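Objet : Re: [planif-manip] Flurkodia 2 : taux de saisie sur le tri de bouteilles
Date : 7 mars 2021

> Bonjour à tous,
> La version 2 de Flurkodia est installée sur la cellule d'Arerport. Le nouveau planificateur
> bi-bras tient désormais compte des collisions entre poignets, et la perception gère les
> objets transparents sans réglage particulier. Sur 599 saisies planifiées en février, nous
> n'avons eu que 20 échecs. Je propose de geler l'interface et de passer
> la branche en stable.

Bonjour,

Je veux bien qu'on gèle l'interface, mais pas sur la foi de ce chiffre. 599 saisies planifiées, ce n'est pas 599 saisies exécutées. Dans les journaux que j'ai récupérés, je ne trouve que 315 exécutions complètes. Les autres ont été rejetées par le planificateur avant tout mouvement, et le script de Storner ne les range pas parmi les échecs. Avouez que ça aide.

La configuration qui m'inquiète est celle où les deux pinces travaillent au-dessus du même tas :
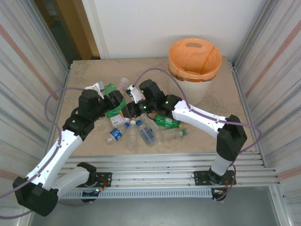 Le modèle de collision prend les poignets pour des cylindres et ignore complètement les câbles. Avec des boucles violettes de cette longueur, je ne vois pas comment on peut parler de marge de sécurité. J'ai rejoué les trajectoires avec une enveloppe élargie – le planificateur ne trouve plus de solution dès que les deux cibles sont voisines. Voici mes réserves, point par point.

1. Segmentation dans le bac. Du plastique clair sur du plastique clair, avec des étiquettes qui attirent tous les contours. Le masque s'arrête au bord de l'étiquette et le centre de saisie part avec. La bouteille au raisin et celle à la bande vert bleuté sortent chez moi comme un seul objet. « Sans réglage particulier », je demande à voir les paramètres.
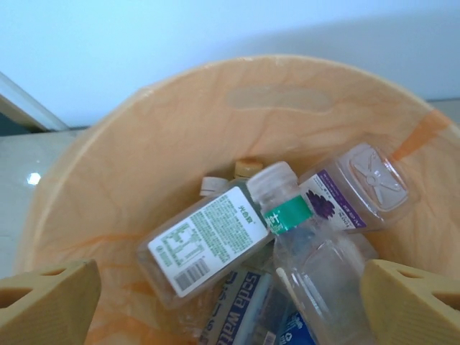 2. Estimation de pose sur les objets déformés. Flurkodia recale un modèle de bouteille intacte. Sur une bouteille verte écrasée, pleine de plis et de reflets, l'axe n'a plus grand sens et le score de confiance reste pourtant élevé. Tant que ce score n'est pas étalonné, je refuse qu'il serve de seuil pour déclencher la fermeture.

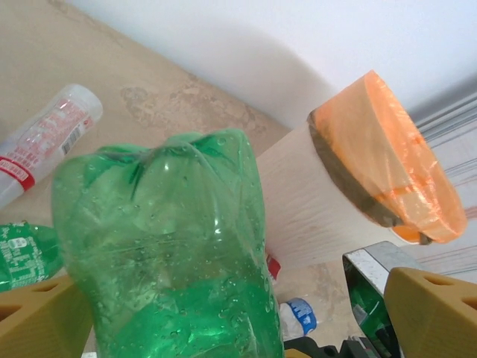

3. Reprise après échec. Le module Vlachopoulos relance la même requête avec la même graine. On obtient donc la même trajectoire, puis le même refus, jusqu'à expiration du délai. Un tirage différent à chaque essai serait un minimum.

4. Mesures. Je voudrais les journaux bruts, rejets compris, et la définition exacte d'un « échec » dans le script. Une bouteille pincée puis lâchée au-dessus de la table, c'est compté comment ?

Pour la branche stable, je vote contre en l'état. Si quelqu'un a rejoué les mêmes journaux avec un autre modèle de collision, je suis preneur des résultats, même partiels. Mon correctif pour la graine est sur la branche de test, il manque encore la gestion du bras gauche.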